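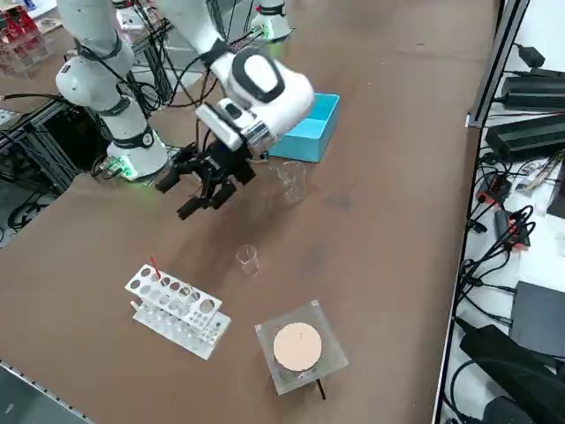

The ferry to Erel left at six, and Vasanthi Suvarna was not on it. She sat on the dock with her bag between her feet and read her brother's letter again. He wanted her to sign over the orchard. He had offered 2,441 and spelled her name wrong.

A man selling plums asked if she was waiting for someone.

"No," she said. "I'm going home."

"Home's that way?" He pointed at the water.

"It was." She bought two plums — both sour — and walked back up the hill to Leltov.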